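Down or wool duvet for a cold bedroom?

mullowmom
Posted 2 January 2018
Happy new year all! Our old comforter finally gave up (26 years, it was a wedding present, so no complaints) and I'm trying to figure out what to buy next. Our bedroom is over the garage and it gets COLD, like see your breath cold if we forget to shut the vent. My husband wants down. I had wool at my aunt's place in June and slept like a baby, but that was summer so who knows. What is everybody using?

tk_porchlight
Down, no contest. I bought the Lelliten winter weight one and I can't imagine going back. It puffs up, it's light, and I turned the heat down at night the first week I had it. My only gripe is the thing slides around inside the cover, so get one with loops in the corners.

Dolores Montoya
I'm going to disagree with tk on this. I had down for years and woke up sweaty at 2 in the morning, kicked it off, then woke up freezing an hour later. Wool evened all that out for me. Mine is a Mäkelä and it's heavier than you'd expect, so if you like a light cover you may hate it. I like the weight, my sister says it's like sleeping under a rug.

tk_porchlight
Your sister has a point lol. And you can't throw wool in the washer, can you? With two dogs on the bed that's a dealbreaker at my house.

Dolores Montoya
I air it out on the line a few times a year and wash the cover every week - never had a problem. But OK, with dogs I'd probably think twice.

grampa_gus
You kids and your feathers. I have a cheap polyester one from Drondura and a hot water bottle. Cost me 22 dollars on clearance. It's lumpy at one end now so I just turn it around and put the lumps by my feet.

mullowmom
Gus that made me laugh out loud. OK so the dog question matters here too, we have a beagle who thinks he pays the mortgage. Has anybody tried two thinner ones together? My neighbor does that, one all year and the second one added on top when it gets nasty out. Seems smart, but I picture myself wrestling with it every single morning.

quiltedlu
We do the two layer thing! Both go inside one cover, snapped together at the corners, and it stays put pretty well. In spring you unsnap one and put it in the closet. We use white covers because I can bleach them, and I fold the top back under the pillows so the bed gets a chance to air before anyone dumps their clothes on it.

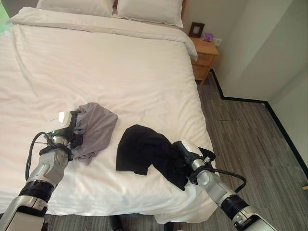
What size duvet should I get for a double bed if two people share it? Go up one size and buy a queen, as long as you buy the cover to match, and you'll have enough hanging over both sides that neither of you wakes up with a cold back.

tk_porchlight
Agree on sizing up. We fought over the covers for years before we did that. I'd still get down though!

grampa_gus
Or get two beds. Worked for my folks.

Dolores Montoya
One more thing from me, measure the cover before you wash it. My first cotton one shrank enough that the duvet bunched up in there like a sausage, and I had to go buy another cover.

mullowmom
Good to know, thank you! I'm leaning toward the two layer setup in a queen, with washable filling on account of the beagle. Husband is still holding out for down. Lu, do the snaps come with it or did you sew those on yourself?

quiltedlu
Sewed them on. The ones that came with ours popped off in the dryer.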